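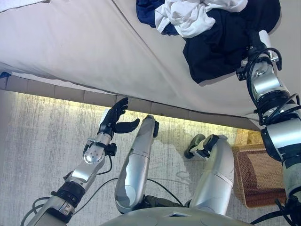 Laundry task in the bedroom test area: the right hand at the navy garment, with the basket on the carpet.

The case for a slower planner

Public discussion of household robots dwells on hands and motors. The Prorelon programme has spent most of its second year on a less visible matter, the software that decides when a grasp has been made and what should follow. It is the view of this institute that the field has placed too much trust in a single plan drawn up at the start of a task.

A pile of clothes shows the difficulty well. Three garments lie crumpled together on a bed, one draped beneath another, and the edges that a vision system would use to tell them apart are folds like any other. A planner that must name each item before it moves will often name them wrongly. Our earlier release, Kundilari, did so with great confidence. It divided the pile into objects, assigned each a grasp point and carried out the list, even when the first lift had dragged a second garment along and made the rest of the list worthless.

The present release plans one contact at a time. The perception module, Okix, offers a region of cloth and a measure of doubt. The arm closes on that region, and the planner then waits for a fresh view before it commits to a lift. Joint positions in the hand are read 50 times a second; the plan itself is reviewed 2 times a second, which we consider ample for cloth.

Critics have observed that this is slow, and they are right. In our March trials the new planner needed 22 minutes for a set of tasks that Kundilari attempted in 10. We do not regard the comparison as a fair one. The shorter figure leaves out the time staff spent putting matters right afterwards, and a household would have to bear that cost itself.

A stronger objection concerns the body. A robot that works low beside a bed, with its legs stretched out in front of it, sees its own limbs in much of its view, and they cast shadows on the carpet. Repeated looking is of little use if each look is partly blocked. The Osei group has argued for fixed cameras in the room. We accept that these would help, but a machine that depends on them can work only where they have been fitted – and most bedrooms will never have them. The better course is to teach the planner which parts of the view it cannot trust, and to let it move an arm aside when it must.

We would therefore ask funders to look again at how progress is measured. Speed on a prepared task is easy to report. The number of times a person had to step in is harder to collect and seldom published. Prorelon will include it in all future reports, together with the logs from failed runs, and we would welcome the same from others working on cloth.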